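Updated 2024-12-22

# Workshop tips: comparing hand-held grippers at the bench

I've been putting two pairs of hand-held grippers side by side this month, the Skutbridge and the Aker, and I'm having a great time with it! A few things I've picked up along the way, mostly cheap ones.

**Cover the table.** A sheet of white foam board over a wooden top makes a lovely work surface. Small objects show up clearly against it, shadows stay soft, and when it gets scuffed you flip it over. Cut it a touch smaller than the tabletop so it doesn't catch your sleeves.

**Start with something squishy.** Sponges and soft blocks tell you heaps about a jaw. Close slowly and watch the edges: if the block bulges on one side, your fingers aren't meeting square. The Aker needed a quarter turn on one screw and then it was beautiful.

**Keep the other hand honest.** Park the second gripper near the edge of the board with its jaws open before each grab, so both hands begin from the same place every time.

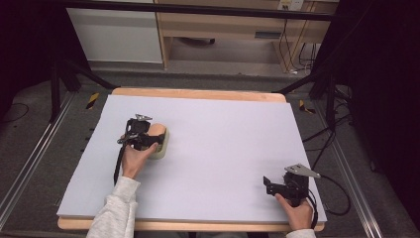

*Left jaws closed on what looks like a soft block or sponge, right gripper open and waiting.*

**Send the cables off the side.** Let them drop over the edge of the table, with enough slack to reach the far corners. I had mine too short at first and kept feeling a tug on the right wrist (very annoying when you're trying to judge grip feel).

**Weigh them with everything on.** My Skutbridge comes in at 475 grams with the bracket and cable fitted, and you notice it after around 9 minutes. Swap pairs before your wrists get tired or the second one will always seem worse.

**Log the drops as well as the grabs.** I'm at 217 grabs so far, all in a plain spreadsheet with a column for the object and a column for how it slipped. The colour of the object goes in too, for when I get to the camera trials.

The Cordier controller is next on the list, hopefully in January, along with a set of Stotar rubber fingertips I can't wait to try on wet sponges. If you've used them with either pair, please send me your settings!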